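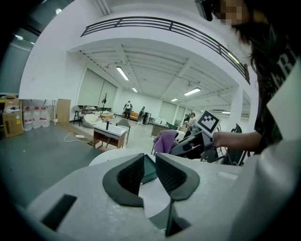 Foro Steso > Automatización en planta > Puestos de demostración manual

tornoyfresa escribió:
Abro hilo por lo que estamos viviendo en Gelwood. Desde principios de mes parte de la plantilla de limpieza de pantallas ha pasado a enseñar la tarea con pinzas de mano, sentada a la mesa. El turno se mide ahora en demostraciones válidas: objetivo de 50 por persona. La categoría en nómina sigue siendo operario de limpieza. ¿Alguien tiene el puesto ya descrito en convenio o en acuerdo interno?

cota_cero escribió:
En Tumitz se negoció como puesto aparte. Pausa de 20 minutos a mitad de turno y rotación obligatoria. El plus es pequeño, pero consta por escrito. Lo primero que pedimos fue la evaluación ergonómica: con una pinza en cada mano el peso recae en la muñeca y el antebrazo, y la ficha antigua solo contemplaba paño y pulverizador.

tornoyfresa escribió:
La evaluación está solicitada, sin respuesta. Otro punto es el utillaje. Según el dedo que lleve montado la pinza, recto o curvo con funda de tejido, cambia el ángulo de la muñeca, y el procedimiento no distingue entre ambos casos. 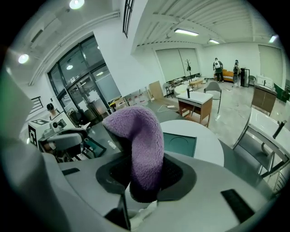

m_arrieta: Discrepo en parte. Llevo tres años en líneas con Bravo y el problema no es la muñeca, es el criterio de validez. Si una demostración se rechaza por pérdida de seguimiento del marcador, el fallo es del sistema y no debería descontarse al operario. Mientras eso no se separe, el objetivo diario no mide nada.

cota_cero escribió:
De acuerdo en lo segundo, en lo primero no. En Tumitz tuvimos 2 bajas por tendinitis antes de que existiera la rotación. Las dos cosas van en el mismo escrito.

tornoyfresa escribió:
Tomo nota del criterio de validez. Aquí el rechazo llega sin código de causa, de modo que no hay forma de reclamar. Pediré que el registro incluya motivo y hora.

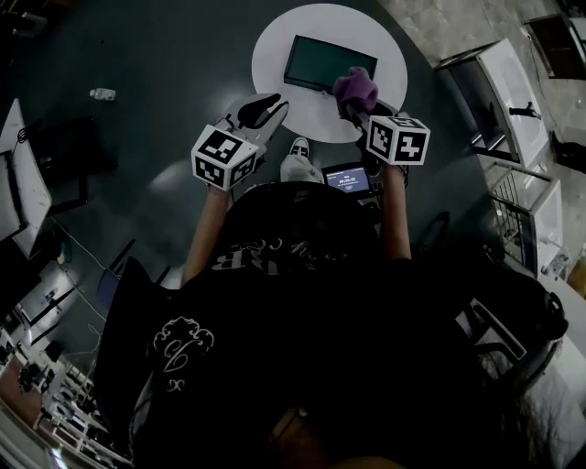
Pediré también que el tiempo de recolocar el paño y la tableta entre repeticiones compute como trabajo efectivo. Cronometrado por mí, supone alrededor de 3 minutos de cada 20, y hoy no figura en ningún sitio.

m_arrieta: Eso te lo van a discutir. Lleva la hoja de tiempos.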